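Trundwood Home Notes
Kitchen > Cleaning > Plastic tableware

Plastic bowls, cups and plates: washing, stains, storage

Updated 6/11/19

Most reusable plastic tableware is either polypropylene or melamine. The two need different care. Polypropylene is slightly flexible and feels waxy. Melamine is rigid and rings when tapped. Look for a mark on the underside before using any of the methods on this page. If there is no mark, treat the piece as melamine and keep it out of the microwave.

Washing

Use hot tap water, dish soap and a soft sponge. Scouring pads leave fine scratches that hold color and grease, and the damage can't be undone. In a dishwasher, use the top rack only and turn off heated drying. Light cups flip over in the spray and fill with dirty water. Wedge them between heavier pieces or lay a mesh cover over the rack.

Greasy film

Plastic holds on to oil longer than glass does. Wipe the piece with a dry paper towel first, then wash. If it still feels slick, wash again with fresh water – the same basin only moves the oil around.

Tomato and turmeric stains

Make a paste of baking soda and water, 3 parts to 1. Spread it on, leave it overnight, rinse. Direct sun for an afternoon will fade turmeric further. Do not use chlorine bleach on melamine; it dulls the surface. A stain that stays after two rounds is in the material and will not come out.

Odors

Fill with warm water and a spoonful of white vinegar. Let stand one hour. Rinse and leave uncovered until the smell of vinegar is gone.

Drying and sorting

Dry everything fully before stacking. Water trapped between two nested bowls leaves a ring and a stale smell. A thick cloth under the pieces will catch drips and keep them from sliding. Sort by size, largest at the bottom, and check rims for chips as you go.
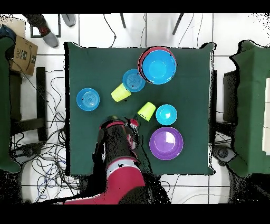
Bowls and cups on a dark green cloth.

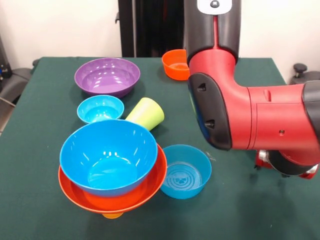 Stuck bowls

Do not pry with a knife. Stand the lower bowl in warm water and put cold water in the upper one. Wait a few minutes, then twist. A strip of paper towel between bowls prevents the problem in storage.

Shelf storage

Keep stacks to 9 pieces or fewer. Taller stacks lean, and the bottom bowl can warp if the cabinet is over a dishwasher or next to an oven. Store cups upright in single rows. Lids go on edge in a narrow bin.

When to discard

Throw out any piece with a crack, a chipped rim, or a surface that has turned chalky. Deep knife marks are also grounds for replacement. Scratched polypropylene can be kept for dry goods or used in the workshop for screws.

Related pages: Cutting board care – Dish rack cleaning – Cabinet liners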